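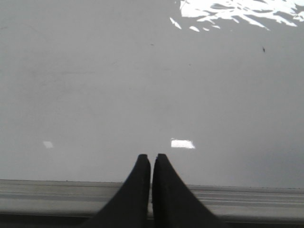
*Figure 9.1. Two black gripper fingers, nearly closed, against a smooth gray surface.*

## Chapter 9: What a Service Charge Really Pays For

When I bought my first apartment I read the price, the floor area and the bit about parking, and I skipped the page headed "service charge" because it looked dull. Big mistake! Within a year I was paying $360 a month and couldn't have told you what a single dollar of it did. So this chapter is the one I wish someone had handed me back then (ideally with a strong coffee).

Let's start with the basic idea. When you buy an apartment in a tower you own your own unit, but you also share the lobby, the elevators, the roof, the pipes and the strip of grass out front. Those things have to be cleaned, insured and fixed, and the service charge is your slice of the bill. How big a slice? That depends on the rule written into your building's papers, and there are 2 rules you'll meet again and again:

- **By floor area.** A bigger unit pays more.
- **By equal share.** Every unit pays the same, studio or penthouse.

Neither one is perfect, and people get surprisingly heated about it. I once sat through a meeting at Restthorpe, a block of 80 units, where the ground-floor owners wanted out of the elevator costs altogether. Fair enough, you might think - they never ride it. But Riet Brouwer, who managed the building then, pointed out that the top-floor owners were helping to pay for the drains under the ground floor. We were there for more than 2 hours and the rule stayed as it was.

### The reserve fund

Part of each payment should go into a reserve fund, the pot of money kept for big jobs like a new roof. Please look at this number before you buy anything! A low monthly charge feels like a bargain, and sometimes it is, but it can also mean the pot is empty and a large one-time bill is on its way. My friend Fouad Abdel Hamid bought at Hegazy Court one June, very pleased with his tiny charge, and had a letter about the outside walls before he'd finished unpacking.

We'll come back to Hegazy Court in section 9.4, where we go through its accounts line by line, and then set them beside the accounts of Dosine House, a newer tower with a much higher charge and a much healthier fund.

### Before you read on

Find a service charge statement, your own or a neighbor's, and keep it next to you. If you rent, ask your landlord for a copy (most will share one if you ask nicely). Mark any line you don't understand with a pencil - we'll use those marks in section 9.2, starting with the one that puzzles almost all my students, "management fee."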